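# Redine Opens Second Station to Gather Robot Handling Examples

20th June

Redine has put a second collection station into service at its Matgate site, doubling the space given over to recording how a two-handed robot picks up, moves and sets down everyday goods.

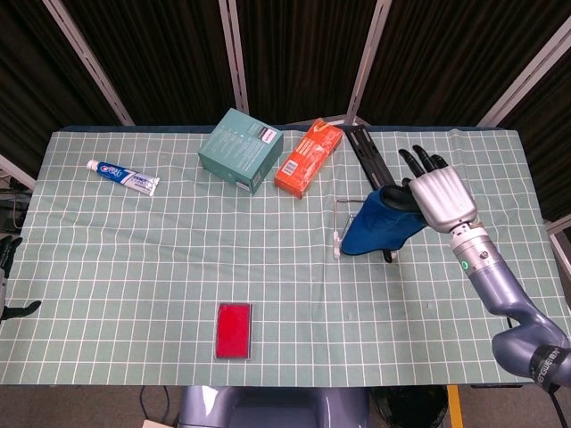 The recordings will be used to train Zovura, the company's learning system for household and store-room tasks. Each one stores the movement of the arms and hands together with what the robot's cameras see, and is paired with a short written instruction such as "lift the cloth" or "place the small box on the red pad." Operators guide the robot through every task by hand control. The system is later asked to carry out the same kinds of task without guidance.

The first station, opened last August, worked mainly with rigid items. According to Aitana Alcaraz, who directs data collection at the site, the new one is meant to correct an imbalance in the earlier material.

"We had a great many boxes and very little fabric," Ms. Alcaraz said. "A box keeps its shape when the hand closes on it. A cloth takes a new shape every time, and it can hide whatever is underneath. The system needs to have met that situation often before we can expect it to cope."

Sessions at the new station mix soft items with cartons, tubes and narrow metal parts on a gridded mat. Item positions are changed between recordings, and operators have been asked not to tidy the mat beforehand. Overlapping items are permitted and, for part of each session, required.

A team of seven operators has been assigned to the station. New operators complete 24 hours of supervised practice before their recordings are accepted. Attempts in which an item is dropped or the grip has to be repeated are kept and labeled as such. Under the previous rules they were deleted at the end of the shift.

Checking is carried out by Barroso, which reviews the written instructions against the recorded movements and returns any that do not match. Donnie Farquharson, who leads the review work there, said the most common fault in the first set was vague wording.

"An instruction that says 'move the box' is of little use when two boxes are on the table," Mr. Farquharson said. "Operators now name the color or the position, and the number of returned recordings has fallen."

The present round of collection is planned to run for 18 weeks. Redine said it would hold back recordings of 21 items from training, so that Zovura can be tested on goods it has not handled before. A decision on a third station will be taken after the test results have been reviewed.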